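About us

Hello, and thanks for clicking through to the page most people skip! I run Selska, and I've been asked often enough what we do all day that I've finally sat down to write it out properly.

We help people write the rules for handling tasks. If you're teaching a robot to pick things up, sort them, stack them or put them back in a tub, somebody has to decide what counts as picking up, sorting, stacking and putting back. You'd be amazed how many projects start with none of that on paper (ours did, and I still wince). We write the guides, we train the people who follow them, and we go through the recordings afterwards to see where the guide was daft.

I started Selska in January with one desk, a borrowed printer and a contract from Broritz, who wanted a house standard for tabletop work done in ordinary homes. Their old one was written for a lab bench. It had a whole chapter on lighting rigs and one line on clutter, and as anyone with a kitchen knows, clutter is the job. We threw out most of it and kept the numbering, which I regret, because rule 93 now sits between rule 14 and rule 15 and we get emails.

What we believe in, if that isn't too grand a phrase for it:

A rule should fit on one line. If it needs a second line it is probably two rules, or a muddle.

Say when a task starts and when it ends. "Tidy the sticks" is a wish. "All sticks in the container, container on the table, jaws open" is something two strangers can agree on.

Leave the mess in. Homes have patterned tablecloths and toys and people sitting close together, and a standard that only works on a bare surface isn't much use to anybody once the thing leaves the building.

One pair of hands per object. When two people work at the same table with a gripper each, they settle beforehand who is touching what. This is rule 3, and if I could have only one rule I'd have this one.

Stop if a child reaches in. Put the tool down first, then talk. We don't do "just finish this one".

Write down the failures. A dropped stick is a good record as long as it's labelled as a dropped stick. I get quite worked up about this one, so do ask me over a cup of tea and not on the phone.

So far we've reviewed 2258 recordings against the current guide, and the guide has changed more than the people have. The thin objects gave us the most grief. Sticks roll, they cross over each other, and you go for the top one and bring up its neighbour as well. We now have a separate sheet for anything long and narrow, and Cindbridge have taken it up for their own sessions (they've added a bit about pencils, and I'm a little jealous of it).

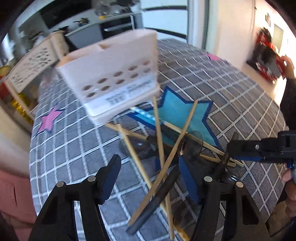

Serrano wrote to us after trying the sheet and said that the one-pair-of-hands rule had felt fussy for the first morning, that their team had grumbled, and that they would still like a clearer line on what to do when both people go for the same piece. Fair point! The new wording says whoever is nearer carries on and the other opens their jaws and backs off. It's in the version we put out in October 2018, along with a proper index.

If you'd like to work with us, we'll start by asking for whatever rules you've got now, even if they're on the back of an envelope. We read them, we come and watch a session, and then you get a marked-up copy with a great deal of green ink on it. We don't sell robots or tools and we don't take a cut from anyone who does.

We're also happy to send the long-and-narrow sheet free to schools and clubs. Just tell us how many copies you need and whether you want the large print one.

Our work | The guide | Training days | Get in touch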